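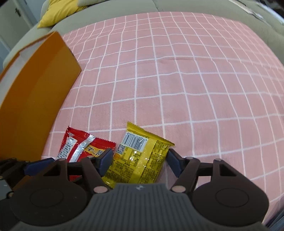
Tulldale is a word list of household colour names, collected from second-hand furniture adverts. Sellers were asked to name the main colours of what they were selling, and we kept their wording as typed. A sofa in pale gray-green, like the one under the pink blanket, came back as sage, mint, duck egg and "sort of grey". We doubt there is a correct answer and the list does not offer one.

What is in it

2000 entries in one text file. Each line has the advert text, the colour name and the type of item. Spelling mistakes are left in. Prices and phone numbers were removed.

Where it came from

Adverts were gathered from two local boards, Flonside and Nair. Flonside sellers write more and exaggerate more. Expect a lot of "champagne".

What it claims to do

Very little. An earlier version, Jukon, said it showed which colour names people "really mean". It showed what people type when they want rid of a wardrobe. Please don't quote the Jukon figures.

Known problems

Beige is over-represented. 4 lines are repeated. The item type was filled in by hand and "stool" and "footstool" are mixed up throughout.

Changes

Version 5, 29th April: removed the confidence scores, which were guesswork.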